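About us

Tirnimetti began with a drawer that would not shut. Aurel Ciobanu had spent a whole winter trying to keep screws, washers, cable ends and little springs apart in old jam tins, and when the last tin went over he cut up a sheet of black plastic and made himself a tray with compartments. It was a bit wonky and the corners leaked washers, but it worked, and a neighbour asked for one, and then the neighbour's sister did (she sorted buttons), and that was more or less that!

Today we are a team of 31, and we make and fit partitioned trays for people who handle small things all day long. Repair benches, school science rooms, sewing workshops, seed libraries, packing tables, a museum store with a great many beads. If it is small and there is a lot of it, we would love to hear about it.

What we make

Our main tray is called the Onmont. It has long dividers running one way and short ribs running the other, so you get proper rows of rectangular compartments and your eye can follow a row from one end to the other. We tried round pockets in the early days. They looked lovely and wasted half the tray.

The Vlad is the deeper one, for chunkier things such as plugs, handles and door furniture. Yes, it is named after somebody. He still works here and still thinks it should have been the bigger seller.

Then there is Pluvby, our labelling set, made up of plain card strips and a pencil. People do ask why we don't sell something fancier. We have tried several fancier things and always gone back to the pencil, as contents change more often than anyone expects and a rubbed-out label is a quick job on a Friday afternoon.

We keep 842 different layouts on our books, most of them drawn for one customer and never repeated. Old drawings are never thrown away, so if you bought a tray from us years ago and have cracked it, lost it or driven over it (it happens more than you'd think), send us the number from the underside and we can make you another.

How we work with you

We like to start with your things, not with our catalogue. Tip a typical day's worth on to a table, sort it by hand the way you would naturally do it, and take note of which piles grow fastest. Those want to be at the front. The odd bits you reach for once a month can live at the back, and there should always be a few compartments with nothing in them at all, ready for whatever turns up next.

Edith Taipe leads our layout team and has sorted through more strangers' odds and ends than anyone we know. She came to us from a school stores department, where she looked after 2,055 separate items, and she is wonderfully patient with people who say they have "no system whatsoever". Most of them do have one, they have just never had to explain it. Edith's favourite jobs are the shared benches, where four people use the same parts and each is quite certain where the split pins belong.

Once a layout is agreed we make a trial tray, and you keep it for a fortnight. Use it hard. Move things about, complain about the ribs, write on it if you like. We would far sooner change a drawing at that stage than have you put up with something for years.

Our open days

Twice a year we get the trays out for people to try, and these have become our favourite days on the calendar. Tables are covered in cloth, boxes get opened, and there is a lot of standing about and talking, which suits us very well. Visitors are welcome to bring a bag of their own muddle and have a go at sorting it.

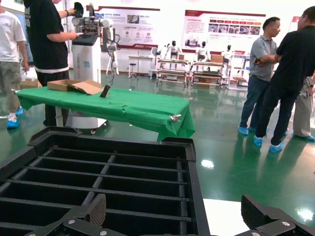
The sorting table is always the busiest spot. You would be surprised how quickly grown adults become competitive over a bowl of mixed fixings! Last November we had 486 visitors over the two days, and several stayed right through lunch to finish a tray they had started that morning.

Our next open day is Thu 18 June, from ten until four. There is no need to book, though a quick message is helpful if you are coming as a school group or would like a proper sit-down with Edith about a layout. Tea is free and the cake is usually gone by two.

Where to find us

The workshop and office share one building, with the door on the yard side. Ring the bell and give us a minute, as the cutting room is noisy. Parking is easiest before nine. If you are collecting an order, please bring something flat to carry it on, and tell whoever answers which tray you have come for, Onmont or Vlad, so we can have it waiting by the door.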